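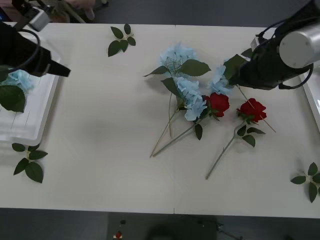 *Attachment 1 - flower sorting cell, both arms over the table, trays left and right*

## Ticket 729: Hand inside arm reach, and item on floor

**Site:** Willitz
**Raised by:** Prustdale line support
**Assigned to:** Masanobu Kudo
**Status:** Open, pending retest
**Priority:** 2

**Issue**

The attachment shows part of a person's hand and forearm at the top edge, behind the left arm, with flowers on the table and the right gripper down at a hydrangea. Our cell rule says no one reaches past the table edge unless both arms are parked and the hold is on. I can't tell from a still whether the hold was on or how close the hand was, so please check the log before anyone is written up.

There is also a small red object on the dark mat in front of the table. It could be a fallen rose bud. The floor rule covers it either way.

**Log**

09:10 - Opened. Asked Willitz to stop the cell and leave the table as is.

09:25 - Controller log pulled. Hold was on, but the arms were not parked. The operator had used the software pause, which the old Yokoyama work sheet still allows. The Irnetside sheet replaced it in June and does not.

09:40 - Both sheets were in the binder at the cell. Old one removed.

10:05 - Floor picked up and mat checked. The operator asked if dropped items can wait until the end of a batch. They can't. Park, hold, pick up, then restart.

10:30 - Loose leaf sprigs on the table came up too. They are allowed during a run if they are clear of the trays. One in the attachment is right by the front corner of the left tray. Moved it away and added a line to the sheet.

11:15 - Tried the park command from the operator panel. Left arm parked. Right arm stopped short with a cable warning. Cleared it, tried again, same result.

11:50 - Cable on the right arm was clipped too tight at the joint. Reclipped with more slack. Park command worked 10 times in a row after that.

**Rule as it now reads on the sheet**

1. Park both arms from the panel. Software pause does not count.
2. Turn the hold on and keep the key with you.
3. Reach in only after the panel shows both arms parked.

**Still to do**

- Retest the park command with a full load of flowers
- Operator sign-off on the new sheet, all shifts
- Check the Prustdale binder for the old Yokoyama sheet - M. Kudo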